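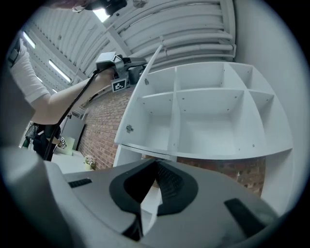

Damir Angelovski 认为门的下沉与铰链无关，应先查柜体是否走形，铰链调节放在最后。我同意先查柜体，但不同意“与铰链无关”。分条回复如下，原信保留在后面，引用部分只删了签名。

一、关于对角线

格子柜走形，单看外框不够。Leka 这一款的竖隔板和横层板是插接后再上螺丝，外框即使方正，中间的十字接点也可能偏。请按以下次序量：

1. 外框正面两条对角线，读数记下来；
2. 带门那一列的对角线，上下格分别量；
3. 背面同样两条对角线。

正面差值大、背面差值小，问题多半在底座没有调平。正背两面差值相近且方向相同，是整体侧倾，要查背板有没有卡进槽里。正背两面方向相反，是柜体扭转，柜脚下必有一处悬空。

量的时候柜子要空。Plumside 仓那边上次量的是装满纸箱的柜子，层板已经受力下挠，读数没有参考价值，后来全部重来。

二、关于隔板孔

侧板和隔板上的孔分两类，看孔径和孔深即可分辨。靠前沿的一列用来装铰链底座，靠中间的是层板托孔和连接螺丝孔。Réjean 信里说“孔都一样，随便用”，这一句请更正。层板托孔的孔深不够，铰链底座的螺丝拧进去会顶住孔底，手感是已经拧紧，底座与板面之间却留着一条缝。开合几十次以后螺丝松动，门就往下掉。

检查办法：门打开，一手托住门的外端轻轻上抬，另一手摸底座边缘。底座跟着动，是螺丝没有吃住板；底座不动而铰臂动，是铰臂与底座之间的锁紧螺丝松了。两种情况处理方法不同，请不要一律加长螺丝。加长螺丝会顶穿侧板外皮，Gunton 已经有一块侧板这样报废。

三、关于铰链调节

门高 722 毫米，配两只铰链。按我的经验，这个高度两只够用，前提是门上不挂东西。调节次序：

先松下铰链的锁紧螺丝，不要卸下；
再用侧向调节螺丝把门的外沿调到与柜体侧边平行；
然后调深度，使门关上后与柜体前沿的间隙上下一致；
最后调高度，上下两只底座同时松，同时移，同时紧。

最后一步需要两个人，一人托门，一人拧螺丝。单人操作时门的重量全落在一只铰链上，调完当时是平的，过一晚又偏。Velasari 的铰臂行程较短，侧向调到头仍不平行的，应退回到中位重新量柜体，不要硬拧。

四、关于底座

底座板只承担垂直方向的力，不能靠它纠正柜体扭转。有人在底座板与地面之间塞硬纸片，短期有效，纸片受压后厚度改变，等于没垫。请用硬质塑料垫片，垫在竖板的正下方，不要垫在两块竖板之间的悬空段。底座板悬空段受力后会往上拱，最下一层层板跟着走，上面的格子怎么调都不会方。

五、关于螺丝拧紧程度

手动螺丝刀，拧到螺丝头与板面齐平后停。用电动工具的，扭力放在最低档，最后半圈改手动。刨花板的孔拧滑以后不要直接换粗螺丝，先灌木工胶，插入木签，与板面切齐，等胶干透再拧。胶未干就上门的，一律算没修。

六、还需要补充的数据

请 Réjean 补三项：带门那一列上下格的对角线读数；门关上后上端与下端的间隙；铰链底座实际用的是哪一列孔。没有这三项，我只能说原因在柜体或底座孔位，无法再往下判断。读数请用毫米，不要写“差一点”。

另，周二上午之前不要给其余柜子上门。先把手上这一台弄清楚，孔位如果确实装错，后面的改起来省事得多。

附原信：

> 发件人：Réjean Gagnon
> 主题：格子柜门下沉
>
> 各位：
>
> Gunton 这边的 Leka 格子柜装好了，总共 40 台，其中 30 台不带门，已经投入使用，没有发现问题。带门的先装了一台，装完当天门就往下沉，关门时下角刮到底座板的上沿。
>
> 已经做过的事情：
> 铰链螺丝全部重新拧过一遍；
> 门卸下来看过，门板本身没有翘；
> 铰链杯在门上的位置与说明书一致；
> 柜体侧面用水平尺靠过，气泡居中。
>
> 重新拧紧以后能维持到下班，第二天早上又刮。下沉量我用卡尺量了门的外下角，是 7 毫米。上角与柜体之间的缝明显变宽，下角没有缝。
>
> 侧板上的孔很多，说明书的图太小，看不清铰链底座应该用哪几个。我比过，孔都一样，随便用，就选了离前沿最顺手的。如果这里有讲究，请指出。
>
> 另外想问两件事。第一，能不能在中间再加一只铰链。门板上没有预钻孔，需要自己开杯孔，手上有合适的钻头。第二，底座板下面能不能垫东西，地面不平，柜子左后方用手一按会动。
>
> Réjean

补答原信末尾两问。

加第三只铰链：不建议。三只铰链的轴线必须在同一条直线上，现场开孔很难保证，偏了以后开合时互相别劲，反而更快把底座螺丝拉松。孔位改正后仍然下沉，再讨论。

左后方按下去会动：请把这一条提到最前面处理。水平尺只靠了侧面，测不出前后方向的扭转，气泡居中说明不了什么。先垫实，再量第一条里的对角线，顺序不要颠倒。垫片放好后再按一次四个角，都不动了才开始读数。

关于 7 毫米：这个数包含了铰臂间隙和柜体变形两部分，目前分不开。垫实以后请在同一位置重量一次，两次读数的差就是底座那一部分，剩下的再去铰链上找。

Leka 说明书的孔位图我手里有一份放大的扫描件，文件较大，列表会拦附件，需要的请单独来信。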